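We have now used the Drarnex disassembly kit for 17 working days, and I promised to write down what I think of it. A small thread. I bought it with our own budget, so no one is paying me for kind words.

2/ The kit is sold by Tirkach. You get a gripper with two fingers, a small wrist camera, a set of mounting plates and the software, which is called Vernent. The arm you must have already. We had one, so the installation took us four days, and two of these went to cable routing.

3/ Our task is simple to explain. Old office workstations come in, and useful parts must come out in good condition: drives, memory, cards. A person does this well, but after the 44th machine the person is tired and the fingers hurt.

4/ The best part of the kit, for me, is how it holds plastic drive carriers. The fingers close from both sides and the pressure can be set in small steps. With our previous gripper we broke many of the plastic latches. With this one I have broken one, and it was my own mistake in the settings.
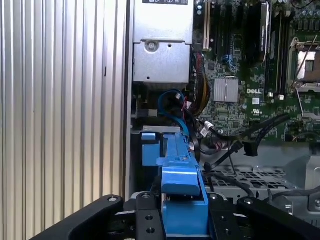
**Huerta Reuse Workshop · Hardware Recovery Team**

5/ A Dell board, with the blue carrier between the two plates. Look also at the black cables on the right side, because they are my main complaint. Vernent plans the path of the gripper very nicely around metal, but it does not understand a hanging cable. I must move such cables by hand or mark a "keep out" zone on the screen.

6/ Marking the zone is easy, I admit. You draw it with the mouse and save it for the same model of computer. But cables never lie the same way twice – so the saved zone helps only a little.

7/ I wrote to Tirkach in August, before we ordered, and asked about exactly this. Corinne Boateng from their support answered that cable detection is planned, without a date. I respect that she did not promise me something.

8/ The manual is 80 pages. The chapter about calibration is very good, the chapter about error messages is too short. Error 4 is not in it at all. It means that the wrist camera has lost its connection, and you should check the plug first.

9/ Would I buy it again? For drives and carriers, yes. For memory modules I am not sure yet, we are still testing them and I will write when I have more to say.

10/ If you have the same kit and have found a better way with the cables, please answer under this post. I can also share our settings for carriers – just ask.

Ivan Skoryk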